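Folding on the bed, second week 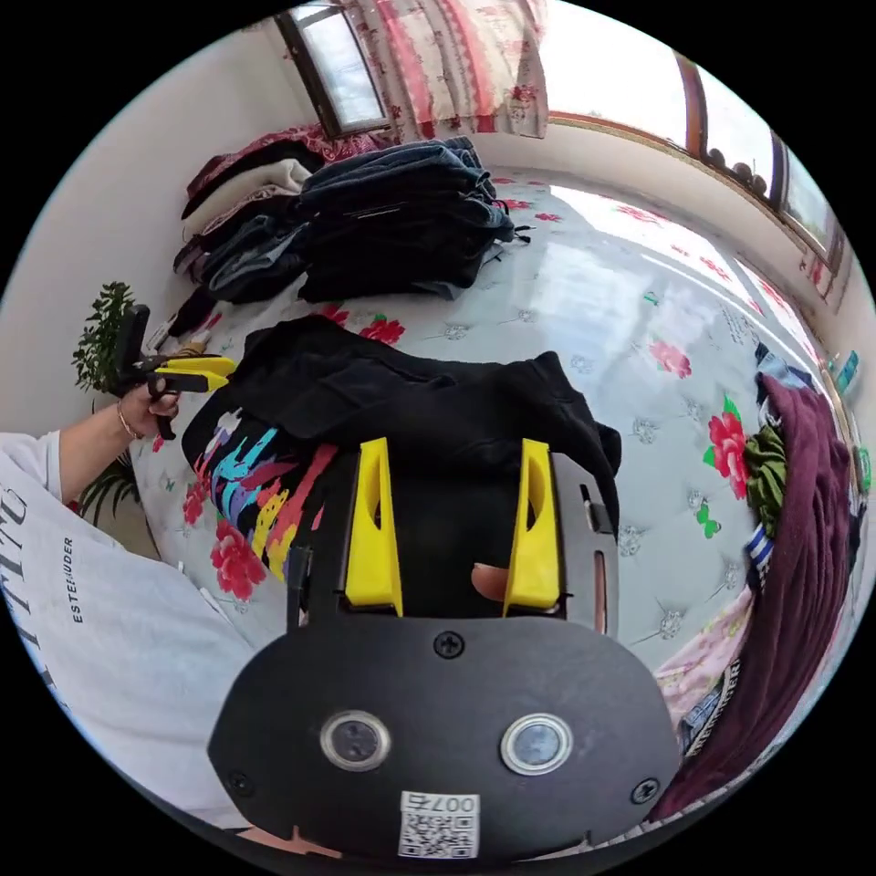

Clundness, May

OK quick one before the light goes. I said I'd write up how the clothes collection is going and then didn't for two weeks, so this is me catching up, sorry to the three people who asked.

Where we are. Target is 1,390 folds. I have 1,000 of them in the can, and by in the can I mean uploaded and not yet thrown out by me on second viewing. More on that further down, it's the painful part.

The job, for anyone who came in from the sourdough posts: Omex sends out the hand-held grippers, you put one in each hand, you fold clothes, and every fold gets saved as one example. They train the folding model on it. The project on their side is called Waweru and I don't know much beyond that, I get a task sheet and a thumbs up or thumbs down. Right now the sheet says mixed garments, soft surface, home setting. So, the bed.

Why the bed and not the table. Table is easier by a mile. Things slide on a table, you can pinch a hem against something hard and it comes up clean. On a bed the jaw sinks into the cover, and half the time you pick up the bedspread along with the shirt. First day I must have lifted that bedspread every other grab. You learn to come in flatter, almost sideways, and close early. My wrists did not enjoy learning it. But people dump their laundry on beds, so beds it is, and the sheet is pretty firm about it.

Also the bedspread is patterned – red flowers all over, little silvery starburst things – and I did wonder if I should swap it for a plain one. Asked. They said leave it, patterned is good, the model shouldn't get to rely on a nice plain background. Fine by me, less laundry.

Dark clothes. Black on its own is the worst thing in the pile. Bunched up, a black shirt is just a lump with no edges in it, and if I can't find the sleeve looking straight at it then I don't love the chances of anything learning it from the video. What helps is a print. Anything with a loud graphic gives you a way to tell front from back, and you can work out from there where the collar has to be. I've started giving the first shake toward the print so it lands face up. Not sure if that's cheating. Probably it's just a habit the model will pick up too, and there are worse habits.

Jeans are a joy. Heavy, stay where you put them, fold in half, fold again, done. I do them when I'm tired. There's a stack of them at the back of the bed with the other finished stuff and I could do jeans all day, but the sheet caps them and I'm at the cap.

Thin things, no. Anything floaty and it's over. The jaw closes and there's nothing between the fingers, or there's a whole fistful. I drop maybe more of those than I land. Those go in as failures, labeled, and they do want them, up to a limit.

Light. Big one and I should have thought of it earlier. The room has a long row of windows down one side, lovely to sit in, terrible at certain hours. Sun comes straight in over the far half of the bed and whatever is lying there washes out. I looked back over the first batch and there's a whole run of folds where the garment goes into the bright patch and kind of vanishes, then comes back folded. Very impressive if you believe in magic. I asked Omex if I should pull the curtain and the answer was some yes, some no. So now I do a set with sun, a set with the curtain over, a set after dinner with the lamp. Slower, since each one is a new session and each session starts with the calibration wave, which I will get to.

The calibration wave. Before each session you hold both grippers up, open, close, open, close, turn them over, then start. Takes no time. I forget it constantly. Forty minutes of folding in the bin last week because I didnt do ten seconds of waving. There's a sticky note on the door now. It says WAVE. My mother thinks it's for the neighbors.

Two hands. People keep asking if you need both. For a towel no. For anything with sleeves yes, and it took me ages to stop leaving one hand parked. What I do now: right one pins, left one carries, then swap. If I don't think about it my left just hovers in the air holding on to nothing, and the reviewer note I got on that was "idle arm", two words, fair. The swap is where I lose most folds. You let go with one before the other has really got it, and the corner flops back. Slow down at the swap. That's the whole trick and I still rush it.

Size of the pile, another thing. The sheet says begin with an unsorted pile in view, and finished clothes stay in view too. I used to clear the done ones off to a chair and it turned out they wanted them left, so the model sees a bed that gets fuller and messier as you go on. Makes sense. It does mean I run out of bed. The last few garments in a session get folded in a tiny gap between the stack and whatever I've pushed over to the side, and it's awkward, and the elbows get involved. Those are apparently some of the more useful ones. Of course they are.

Rejects. So of the first 1,000 I've now gone back through the lot, at double speed, with tea. Pulled 40. Mostly forgotten waves, a few where I talked to somebody in the doorway and just stood there, a couple where I finished a fold with my actual thumb because the jaw wouldn't get under. The thumb ones hurt because they look so neat. You can't use your thumb. The model doesn't have a thumb. So those 40 need doing over on top of what's left, and I'm choosing not to do that sum out loud.

Sessions are better short. I was doing long ones, start after breakfast and go till I couldn't feel my hands, and the folds at the end of those are bad, you can see me giving up. Sleeves any old how. Now it's one pile, upload, walk around, next pile. Uploading is its own saga, the connection out here is what it is, I leave it going overnight and check at 6 am like it's Christmas.

Onton, who make the tracking software, pushed an update in the middle of all this and for two days every session stopped itself partway. No warning, just a little beep and then nothing. I thought it was the battery. Swapped the battery, swapped the cable, sat on the floor and sulked. Then the fix came and it was fine. If you're on the same kit and it beeps at you, update first, sulk after.

Stuff I'd tell anyone starting out, quickly –

Wear short sleeves or tight ones. A loose cuff gets in the jaws, and then you are folding yourself.

Unfold things properly between goes. I mean really wreck them. If you only half undo a shirt it wants to fall back along the old creases and the next fold comes out way too easy.

Don't always start from the same side. I'm bad at this. I stand where it's comfy, so I've taped an X on the floor at the foot end and I make myself use it every third pile.

Mix the order. Jeans then jeans then jeans is nice for you and useless for them.

Charge both. Both!!

What's left: more shirts, some kids' sizes that I have to borrow, and a batch of towels on the same bed. Then they want socks. Pairs of socks, matched, balled up. With the grippers. I've tried it once, I got one sock inside the other and then couldn't let go of either.

Will post again after towels. Comments are open, I'm slow but I do read them. If anyone has done thin fabrics with these things and found a way in that isn't just luck, please, tell me.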